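About Wivbridge Removals

Wivbridge Removals began when Themis Alexiou helped a cousin move a piano from Curnthorpe to a second-floor flat and was foolish enough to do it well. Word got round. By November he had a van, a sore back and a diary full of other people's wardrobes.

We are a small firm and fairly set in our ways. There are 3 vans, a yard behind the old Fragkou bakery, and a kettle that has outlived two of our accountants. Last year we moved 242 households, most of them to somewhere with narrower stairs than the one they left. 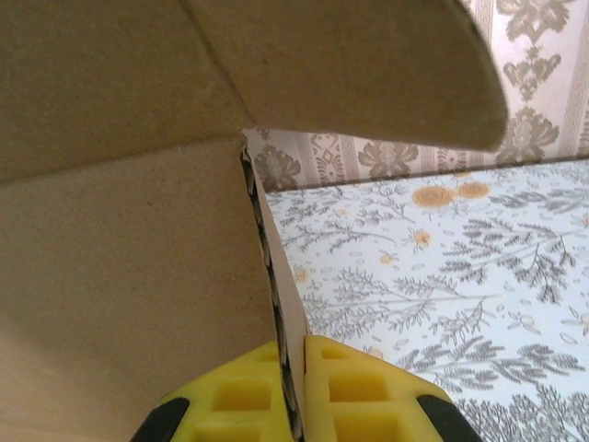
The office is open from eight, and if you ring before then you will get Themis, who is up anyway and would rather talk about football. Quotes are free. We come and look at the house, open the cupboards you hoped we wouldn't, and write down a price that stays where it is.

We don't work on a Sunday. We tried it once, in the early days, and the choir next door to the job has never forgiven us.

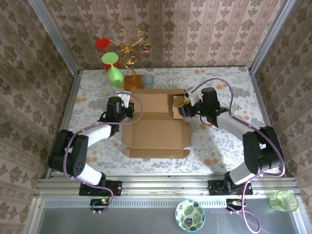 A cardboard box opened out on a flowery tablecloth.

Storage came later, when a customer asked us to hang on to a few things for a fortnight and then went to live in Portugal. We now rent out 369 lockers at the Ovix building on the ring road. It is dry, it is locked, and it is not pretty. You can visit your belongings whenever the gate is open, and a surprising number of people do, usually to look for one particular saucepan.

We get through some 1000 boxes in a busy spring and take back any that are fit to go out again. Leave them by your front door and tell the office. Please check them first, as we are still looking after a set of false teeth. 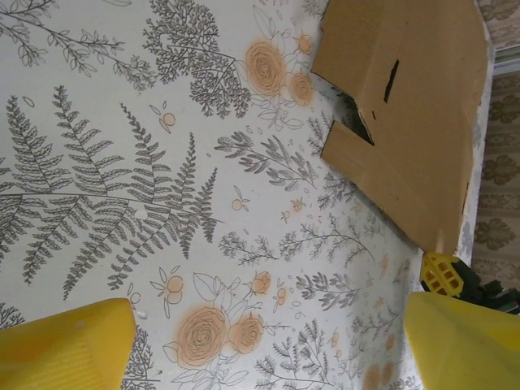
Ferns and peach-orange roses, up close.

For a visit or a quote, ring the yard or call in. Park on the bakery side, because the other side belongs to a man with strong views and a clipboard.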